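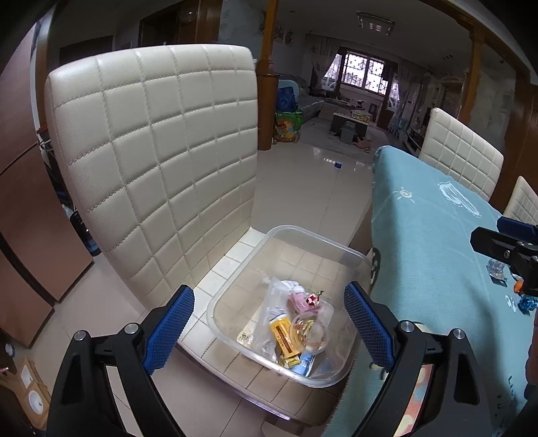
dellinberg_dan
Fotis Vlachopoulos told me flat out to skip the pro and do the seats myself. So thats one vote. Anyone else?

quilty_as_charged
Depends what they're covered in and how bad. Cream anything with kids in the house, good luck.

mossyoak19
Got a quote from Srivastava in Brovdale last month, 1,737 for the whole set. Seats and backs. Didn't do it. Bought new.

dellinberg_dan
1,737?? Table didn't cost that. Mine are quilted squares all over, seat and back, so I figured labor would be bad but wow

quilty_as_charged
Square quilting is the expensive part. Plain seat = staple gun, one afternoon, done. Tufted and stitched = you're paying for hours.

hollis_b
Disagree with skipping the pro. Did my own seats in January, looked ok for a week, then the corners puckered. Paid Stamard to redo every one of them. So I paid twice.

mossyoak19
puckered corners is just not pulling tight enough before you staple. Middle of each side first, then work out. Corners last.

hollis_b
I did the middles first. Fabric was too thin. Point stands.

dellinberg_dan
What about just cleaning? It's mostly dingy in the stitching, no rips.

quilty_as_charged
Oh then clean it first! Soft toothbrush, warm water, tiny bit of dish soap, go along the seams. Blot dont scrub. Test on the back of one chair, down low.

rennie591
Don't soak it. My mother in law soaked hers and the padding smelled till summer.

mossyoak19
Slipcovers. 19 bucks each. Just saying

hollis_b
Slipcovers on a dining chair slide around every time you sit. No.

dellinberg_dan
ok trying the toothbrush Tuesday night, one chair only. Will report back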